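Two weeks with the Zondix hand kit

I promised in the spring to write again when I had tried the Zondix kit with my own hands, and not only read the product page. Now I did it. We rented the full set for 14 days from Skostora, the dealer in Gerkness, and I am writing this in the evening before we must send it back. Please excuse the length. I made notes every day and I do not like to throw notes away.

For those who did not read the first post: we want to teach a two-armed robot to do small work in a room, like picking things up from a table, folding a cloth, putting a plug where it should go. We have tried to drive the robot from a distance with two joysticks and it was slow and very tiring. With a hand-held gripper you do the work yourself, the tool records it, and the robot learns from the recording later. So a kit of this kind is interesting for us even if it is expensive.

The rental set has two grippers, left and right, marker cubes to put on them, a backpack for the computer and the battery, the charger, and a bag of cables. The price to buy is 3,358 euros before tax. For the rental you pay much less, but there is a deposit, and it came on my private card, so I was rather careful with everything.

First thing, the weight. On paper one gripper is not heavy. In the hand, after half an hour, it is a different story. The housing is wide in the front and the weight sits before your fingers, so your wrist must hold it up all the time. I have small hands and I changed my hold many times. My colleague with big hands had no complaint at all. If you want to buy for a mixed team, let the person with the smallest hands try it first.

The backpack was a better surprise. It has a hard shell and sits long on the back, down past the waist on most of us, and I expected that it would hit every chair. It does this only when you turn quickly. After the first afternoon everybody learned to turn like a person carrying a ladder. You can't sit down with it, however. When you want to check your recording you stand, or you take it off, and to take it off alone with two grippers on cables is not a nice exercise.

We used a bright room with a big screen and fluorescent tubes on the ceiling. I was worried about these tubes. The manual says that the tracking does not like strong reflections, and our floor is quite shiny. In practice we lost the tracking only a few times, mostly when someone bent very low and the marker was turned away. The software says this with a small beep, and I would like a louder beep. With several people talking at once you do not hear it.
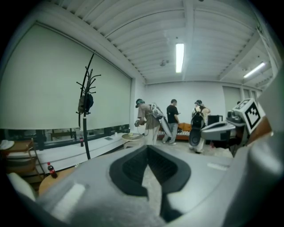 A reader of the first post wrote to me that the hardware is the easy part with every kit in this class, and that I should look at how many recordings survive the check at the end. In his lab they threw away almost half in the first month, and the reason was nearly always the same: the operators opened the jaws too fast and the tracking could not follow. He also warned me to clean the rubber in the jaws each evening.

I took this seriously and started to keep a list. We made some 80 recordings in the first days and it was a poor result, similar to his. Then we agreed on one simple rule, to wait for one breath before each opening and each closing. It feels silly. You stand with your head down, you look at your hands, and you breathe. But from then on we threw away much less, and I think a slow beginner with this rule makes better data than a quick person without it. About the rubber he was right too. It takes dust from everything, and a dusty jaw slides on smooth objects such as bottles.

Now the software. Zondix does not make its own training service. They give you a one-month account at Atallah, and you upload there. The upload is stable and the page is clear, but every recording must be cut by hand into start and end, and for this the page offers only a small slider. On a laptop screen I needed more time for the cutting than for the work itself. I wrote to their support at lunch and had a polite answer by four o'clock, saying that a better tool is planned. When, they did not write.

The calibration is where I lost my patience. Each time you change the battery you must do it again: put the two grippers parallel, hold still, wait for the green light, turn both to the left, turn both to the right. If a cable pulls on one of them, you begin again from zero. A battery holds a little more than two hours, so on a long day you do this many times. I found it more comfortable close to the floor, on the knees, where the arms do not get tired.
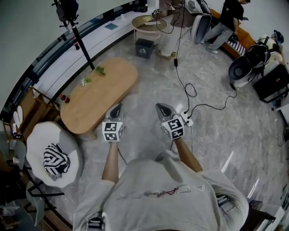

Two grippers side by side with their marker cubes, close to the power strip.

Please note the cables. The kit comes with one charger that has two places, and with short wires, so you will need a power strip near to where you work, and then there are black cables on the floor and people with something on their back who do not see their feet. We put tape over the worst part. I would be glad if Zondix sold a longer charger cable. Skostora had one from another brand but it did not fit.

Some smaller points from my notes:

The trigger is good. Soft at the start, harder at the end, and you feel when the jaws have closed.

The pointed tips are better for thin things than I thought. A cloth, a cable, a keyboard key, no problem. A big round object is harder and it can jump out.

The straps of the backpack become loose. Pull them again after each break.

The printed manual has eight pages and four of them are safety warnings. The online version is longer and was clearly translated by a machine. I read it in two languages and understood it best when I put both next to each other.

The carrying case has no wheels.

Would I buy it? For one person alone at home, no, the price is too high and you really need a second person for the backpack and to watch the screen. For a small group like ours I am at maybe. I compared it with building our own from printed parts. The parts would be cheaper, but I know us, and in January we would still be printing. The thing works when you take it out of the case, and the tracking is better than anything I could make.

My plan is to ask Skostora if they would take the rental fee off the price. They said on the phone that it is possible "in some cases", and I did not manage to learn which cases these are. If I get an answer I will add it under this post. And if one of you has used the Atallah page with another kit and found a faster way to cut the recordings, please write it in the comments, I have still a lot of them to do before the account closes.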